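Print this page | E-mail this page
Jun 3, 2022
By Juniper Whitfield

Handout 6: Setting up and looking after the hand-held gripper

These notes go with the practical in the Onlow room. Read them before you come. Dexter Oyelaran will check each pair's tool at the start and will send you back to the bench if the fingers are not seated.

1. What you are working with

The tool has two fingers. Each one is a black block held with small screws, carrying an orange ribbed soft fin. A square marker sits on top of each block. The camera looks out over both fingers through a fisheye lens, and the software works out how far the jaw is open from the distance between the two markers. If a marker is dirty, lifted at a corner or covered by a thumb, the opening figure will be wrong for that stretch of the recording.

2. Before you start

Wipe the lens with the dry cloth in the drawer. Do not use the bench spray.

Check both blocks by hand. There should be no side play. If there is, tighten the screws a little at a time, going from one to the next and back again. They go into plastic and will strip if forced. Abhishek Pandey keeps the spares.

Look along each fin from the tip. The ribs should be even. A fin with a torn rib or a split at the base must be changed, and both fins are changed together so that they bend alike.

Close the jaw fully and let the fins meet. The tips should touch along their whole width. If one rides over the other, the block is on crooked - take it off and start again.

3. Changing a fin

Lay the tool on its back on the foam. Take out the screws on that side and put them in the dish. Slide the old fin off towards the tip. Push the new one on until it stops, then refit the screws loosely, close the jaw, and tighten with the fins touching. Write the change in the Corard log with the finger (L or R) and your initials.

Fins in the January batch were slightly stiffer than the ones we have now. Do not mix the two. The old ones are in the bag marked Asel.

4. Calibration

Run the jaw from fully closed to fully open and back, slowly, 14 times. The program reports how many frames it used and how many had both markers. In the worked record on the course page it used 118 frames and found both markers in 96. That run was rejected and repeated after the light over the bench was switched on.

5. Checking the view at the door panel

Take the tool to the panel and hold it low, pointing at the black handle pad. Keep both markers in view and leave the gap between the fins clear so that the pad shows through it. The wide lens bends straight edges, and the panel will look bowed. Leave this alone, as the correction is applied later.

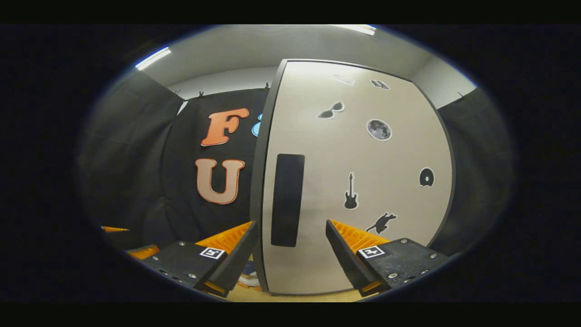 Fig. 1. View from the tool at the panel. Handle pad between the fingers, marker on each block.

Note the ceiling lights too. If a marker washes out at any angle you expect to use, tilt the tool and look again before recording.

6. Putting away

Jaw open, never closed. Fins left squeezed together take a set. Lens cap on, cable coiled loosely, tool in the Marinescu case with the foam side up. Faults go in the log, or to Alistair Dalgleish if the tool cannot be used.

For next time: bring your calibration record and a short note on any frames where a marker was lost.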